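Breakfast is coming back to the Hinds Building kitchen

Posted Mar 24, 2026

Good news for anybody who has been eating a granola bar in the parking lot for the last few months (me, I'm talking about me). The shared kitchen on the ground floor of the Hinds Building in Clistau is bringing back its morning breakfast table, and the first one is set for the first Saturday in April. Doors open at eight. It's $2 a plate, same as before, and kids still eat free.

If you're new in town, the breakfast table started years ago as a coffee pot and a box of doughnuts by the back door. Then people began bringing fruit, and then somebody donated a waffle iron, and before long you had to get there early if you wanted a seat. It stopped last fall when the kitchen closed for work on the drain under the main sink. The drain was supposed to be a quick fix. Then the floor had to come up, and once the floor was up they found the old water line, and you can guess how the rest of that went.

The final bill for the extra work came to $3,326, paid for out of the winter soup sale and a matching gift from Bridar, the hardware store on Estell Street. Bridar also let the kitchen have its shelf brackets at cost. I bought a mop there last week as a thank-you, though I did also need a mop.

So what's different? I stopped by to find out, and the first thing I noticed was how much more light there is. The old brown paneling by the sink is gone and the wall has been painted a pale yellow that I liked right away. The sink itself is the same one, dents and all, and I was glad to see it. The drawers now open all the way without hitting the oven door! If you ever tried to get a serving spoon out of there while something was baking, you know what a big deal this is.

The other big change is how food gets put out. The old way was one long line along the counter, with the juice at one end and the toast at the other, and everybody reaching over everybody else in the middle. The new plan is to use white tabletops, with the plates, fruit, baskets and bottles set out together so that people can come at them from more than one side. I think it'll be a lot easier with small children. My nephew once stood in the toast line for so long that he sat down on the floor and took off his shoes.
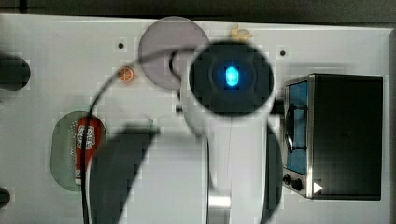
The menu is going to be simple for the first few weeks. Expect toast, oatmeal, scrambled eggs, oranges and whatever other fruit is decent at that point in the spring. Waffles are on hold until a new cord can be found for the waffle iron, and yes, I asked twice. Coffee will be regular and decaf, in the two big pots with the tape labels. There will be hot water for tea, but bring your own tea bag if you're picky, and I say that as somebody who is extremely picky and always has one in her coat pocket.

I should say something about the dishes, as I've already had a few messages about them. The kitchen is sticking with real plates. There was talk over the winter of going to paper to save on washing up, and I was ready to write a very grumpy column if it happened. It didn't! The colored plates are staying in use, chips and scratches included, and the ones that were too far gone have been moved to the shelf by the door, where you can take one home to put under a flower pot. I took a green one.

Washing up will work the same way it used to. You scrape your own plate, you stack it in the gray tub, and whoever has signed up for the sink that morning does the rest. The signup sheet is taped to the inside of the pantry door. When I looked, the April Saturdays were filling in nicely, but the late shift was wide open every single week. I get it, that's the shift with the oatmeal pots. Go in with a friend and it's not bad, and there's usually leftover coffee.

Space is the one thing that hasn't changed. The room holds 50 people and the fire rules are firm on that, so once it's full you'll be asked to wait in the hallway until someone leaves. There are benches out there and the radiator works. Seats can't be saved, and that includes draping your jacket over three chairs while the rest of your family looks for parking. If it's nice out, the side door will be propped open and you're welcome to carry your plate to the picnic tables, as long as the plate comes back in with you.

For those of you who like to bring something, the kitchen is asking for whole fruit, unopened bread and jars of jam with the seal still on. Homemade jam is a no for the breakfast table, I'm sorry to report, but there's a swap shelf for it next to the mail slots and the peach on there right now is wonderful. Please don't drop off eggs ahead of time. The refrigerator is the small one until further notice, and it's already packed. Eggs can come in the morning of, straight to whoever is at the stove.

A couple of people asked me if the bread baskets are back. They are, though the kitchen could use a few more, and plain cloth napkins to line them with. If you've got some sitting in a drawer, the drop box is just inside the Estell Street entrance. Wash them first, please. Same goes for oven mitts, which seem to vanish from that kitchen faster than anything else in Clistau. I have my suspicions about the bake sale crowd but I'll keep them to myself.

Parking is on the street or in the lot behind Bridar, which is fine with the store until it opens at ten. After that you'll need to move your car, so set an alarm on your phone if you're a slow eater or a big talker. The bike rack is back in its old spot now that the dumpster has been hauled away.

Breakfast runs from eight until eleven, or until the eggs run out. There's no need to sign up to eat. If you'd like to help set up, come at seven and use the side door, since the front stays locked until eight. Bring an apron if you have one. I'll be the one by the toaster, probably burning the first two slices.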